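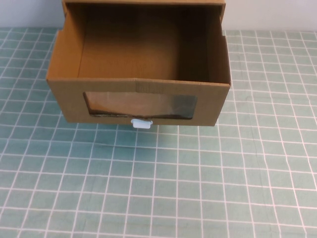 Notebook: transfer window model, defender set

Search this notebook
Go

10 February 2024

Reran the defender valuation with the winter fee data merged in. The last full run was in December, before the Vilela feed changed its column order, so none of the old cached tables were reused. Everything was rebuilt from raw.

Input: 2202 player-seasons, center backs and full backs only. Minimum 500 league minutes per season. Players who moved mid-season are kept as two rows, one per club, and each row has to clear the minutes cut by itself. This drops a few January loans that we would have liked to keep. Left as is for now.

Target is log fee. Free transfers are excluded from the fit and scored afterward. Undisclosed fees are also excluded. In the December run they were filled with the Prollum estimate, and that was a mistake: the Prollum figure is itself modeled on age and contract length, so we were partly predicting our own inputs. Error looked good for the wrong reason.

Fit

Gradient boosting, same settings as before, 10 folds grouped by player. Grouping matters. Without it the same defender shows up in train and test in different seasons and the model more or less remembers him.

Error on held-out players is worse than December. Expected, given the removal of the filled fees. Ranking within a league is still usable. Ranking across leagues is poor, and the smaller leagues are compressed toward the middle — anyone reading the shortlist should treat cross-league order as a hint.

Feature notes

- Contract months remaining is still the strongest input. Below 12 months the curve drops sharply.
- Age peaks earlier for full backs than for center backs. Same shape as last time.
- Aerial duels won: weak once height is in.
- Goals conceded by the team while on the pitch: almost no signal after adjusting for team strength. Scouts keep asking for this column, so it stays in the export but out of the fit.
- Progressive passes: the Vilela definition and the Brulex definition do not agree. Vilela counts passes that start in a team's own third, Brulex does not. Used Vilela throughout. Do not mix them.

Problems

1. Duplicate IDs. Brulex issues a new player ID when a name spelling is corrected. Matched on date of birth plus club and checked the leftovers by hand. The match table is in the shared folder under the usual name.

2. Currency. Fees from the southern hemisphere leagues were converted at the rate on the day of export, which is wrong. Now converted at the rate on the date of transfer. Changes the order near the bottom of the list, not the top.

3. Minutes for cup matches were leaking into the league total for one competition. Filtered on competition code. Several backup defenders fell under the minutes cut as a result.

4. The Murnico dashboard truncates the list at 30 rows and does not say so. The full table has to be exported as text. Raised with them in December, no change yet.

Sanity check

Took the current shortlist and removed each club's own players from training, one club at a time. Predicted fees moved, order mostly held. One left-sided center back jumped several places when his own club was removed. His club sells high every window, and the model has no club term, so it is probably picking this up through the league and age combination. Need to look at adding seller history as a feature — risk is that clubs with few sales get noise.

To do

- Refit with seller history, shrunk toward the league mean.
- Separate models for full backs and center backs, compare on the same folds.
- Write down the fee conversion rule somewhere other than this page.
- Ask Vilela whether the column order is now fixed.
- Delete the December tables from the shared folder so they do not get picked up again.

0 Comments
2 Shares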